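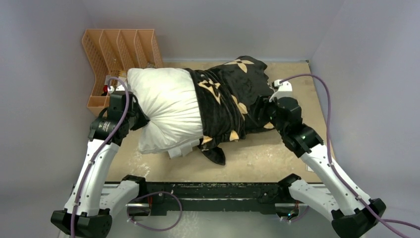
The hard ones are the ones you throw away, the senior operator at Ovari told me on my first morning there, and it takes new people a month to stop doing it. She meant the attempts that go a little wrong: a corner that slips, a grip that has to be taken twice. New operators want a clean record. They hit the discard pedal the moment something looks clumsy, and the learning system ends up with a pile of perfect runs and no idea what to do when a run isn't perfect.

Home Features Field Reports Archive Subscribe Contact

Ovari rents half a floor in a former print shop in Condeck. The company's business is household handling — bedding, towels, clothes, the soft things that factory robots were never asked to touch. It does not write instructions for how to put a pillow in a pillowcase. It collects examples of the job being done, and a program is trained on those examples until it can try the job without a person at the controls.

The examples come from people. An operator sits at a pair of small lead arms and moves them by hand, and the two work arms on the table copy the motion. Every joint angle is recorded, along with video from the cameras. A run begins when the operator taps a pedal and ends when she taps it again. Then the table is reset, which means pulling the pillow back out and putting it down somewhere a bit different from last time.

Resetting is most of the work. A good pillowcase run takes under two minutes, but the reset and the notes can take as long again. The operators follow a sheet that tells them how to vary the start: pillow near or far, case flat or bunched, opening facing left or facing away. Without the sheet, people drift. They put everything back in the place that suits them, and after a few days the whole set looks the same.

That happened in the first batch. Ovari had 100 runs of a single pillow and a single plain case, all laid out square to the table by the same careful person. The trained system did well as long as everything was laid out square to the table. Turn the pillow a quarter of the way around and the arms reached for a corner that wasn't there. The batch was kept, but it is now a small part of a much bigger set.

The newer batches are messier on purpose. There are 18 pillowcases in rotation, in cotton, flannel, satin and velvet, some printed and some plain. Dark cases are the least popular with the operators. Folds in black cloth are hard to pick out on a monitor, and the edge of the opening can disappear against the rest of the fabric. A white pillow helps, as the line between the two is easy to follow. Dark on dark is slow going, and the sheet calls for it anyway.

Two arms make the job possible and also make it awkward. One arm has to hold while the other pulls, and the two have to agree on how hard. If the holding arm lets go early, the pillow slides along with the case and nothing is gained. If both pull too hard, a gripper loses its pinch and the cloth snaps back. People settle this with their hands without thinking. At the lead arms they have to learn it over, because the set Ovari uses passes back very little feeling. Operators judge the strain by looking at the creases in the cloth.

I tried it. My first run lasted nine minutes and ended with the pillow on the floor. My second was saved, with a note attached that said "slow, two regrips, OK." I was told this was a useful run. I have my doubts, but it is in there.

The notes matter more than I expected. Each saved run gets a short line of plain text and a grade from 1 to 3. A 1 means the job was done with no wasted motion. A 2 means it was done, with some fumbling. A 3 means the operator got into trouble and got out of it. Threes are the ones the training staff ask for most, and they are hard to produce on demand. An operator who sets out to make a mistake tends to make a tidy one. The staff would sooner wait for real ones.

Failures are saved too, in a separate folder, and there is an argument going on about what to do with them. One side wants to use them to teach a second program to tell a good run from a bad one. The other side thinks the grading isn't consistent enough for that yet. In July the whole staff graded the same 47 runs on their own and compared answers. They agreed on the ones and fought over the line between two and three for most of an afternoon. The grading sheet was rewritten after that and has gotten longer.

Much of the rest is upkeep. Cables work loose and get tied down again. The grippers pick up lint, which makes them slip on satin, so they get wiped at the start of each shift. The cameras are checked against a printed target every morning, since a wrist camera that has been bumped a few degrees can spoil a day of runs before anyone notices. Fontes, the small shop that makes the finger pads, sends new ones every few weeks, and each change of pad is logged so the runs before it and after it can be told apart.

The trained system gets its turn in the evening. I watched it work through a set of starts it had not been given before. It was slower than the operators and stopped in odd places. On one try it got the case over two corners, paused, let go with the right arm, and took hold again closer to the opening. The operator on duty wrote down the time. She said she had made that same regrip many times, usually with the satin ones.

The next batch moves to duvet covers, under a project name, Zedside, that was already written on the whiteboard when I left. The table is too small for a full cover. They plan to start with crib size and order a longer table in the fall.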